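We use cookies to remember your preferences. Accept | Manage settings

Clavlow Community Pantry: Progress Report to the Stoltier Fund
January 23, 2023
By the Clavlow office

Your grant was meant to take us from a church hallway to a proper pantry by the end of August. We opened later than that, for reasons set out in our last report at a length we won't repeat.

Money

Of the $2697 awarded for fitting out, all but $93 is spent. Most went on shelving and the second fridge. The paint was a bargain and covers like one -- three coats so far. We chose light wood over metal for the shelves, which cost more and started an argument that outlived the purchase.

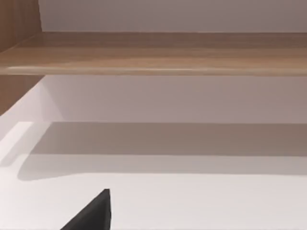
Food and families

We now pack up to 200 bags a month. Rice, oil and canned fish leave first. Canned beets do not leave. We have stopped accepting them, and they continue to arrive.

Kiều Grocery gives us greens twice a week, usually in good shape and always in large amounts. The Tenis bakery has promised us 100 loaves a month and has so far kept its word, though many of them are raisin.

Packing has moved to the white tables, at a height that suits most backs. 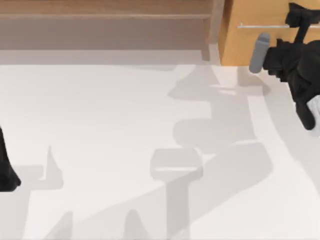 The sign-up form is down to one page from four. Families like it. The county wants the other three pages back, and we are in talks.

Next quarter we plan to open one evening a week and replace the front door lock, which currently works from the outside only. The remaining $93 will go toward the lock.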